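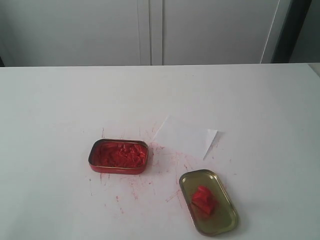

One reader of part one wrote in to ask whether the gripper really has to pinch the stuff, or could it just scoop, because theirs had dropped every lump between tin and lid. Pinching works for me, so I've stuck with it, but scooping is a fair shout and I may try it on the Skumo arm in November.

Right, on to part two: teaching the arm to move one lump of crumbly red from the tin to the upturned lid.

Tape first. Mark where the tin and lid go before you record a single waypoint, or you'll be redoing the lot by Sunday (ask me how I know!).

Now the heights. On my bench the hover point is 83 mm above the table and the pick point is 14 mm. Go down slowly between the two — I run that leg at a quarter speed — and close the jaws gently. My Voltell servo is happy at 72 on the grip setting. At 76 it just makes crumbs.

Lift straight up before you go sideways. Skip that and you catch the rim and shove the tin along, which is how you end up with pink streaks all over a nice white top. Then swing across, lower over the lid and open up in two small steps.

Save it in the Isham editor as its own routine and run it with the tin shut away a few times first. Wipe the jaws between goes, they get properly gunked up. Part three is the loop for doing several lumps in a row.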